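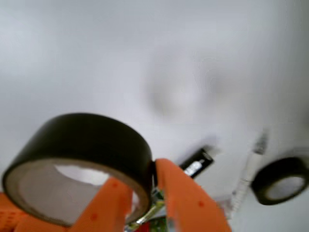

Black tape on a cardboard core.

Flodari Enduro 6 goggles, after a season of mud

I bought these in February with the optimism of a man who had not yet seen the Westetdale track in the rain. Flodari sells them as a race goggle for people who take motocross seriously. I race the over-40s and take it seriously for two laps, then I take breathing seriously.

First, the good part. The foam is thick, it sits flat under my Illen helmet, and the strap has enough silicone on it to stay put through the whoops. The lens is clear right out to the corners. I could see every rider who passed me, and what they had for breakfast.

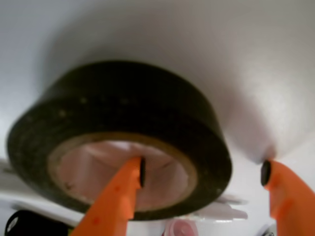 The tear-offs are where my affection cools. You get 6 in the box, and the pull tab is the size of a lentil. With gloves on, I took off two at once in the first moto and all the rest in the second. The Herrera pair I wore before had a tab you could find with an elbow.

Fogging is fine while you're moving. On the start gate it's like looking through soup, and our starter enjoys a long pause.

The nose guard snapped off in a small crash at 200 yards from the pits. Flodari mailed a new one free, and it has held up through three more small crashes.

I'd buy them again on sale. Get the bigger tear-offs, sold separately, naturally.

Posted 31 August 2026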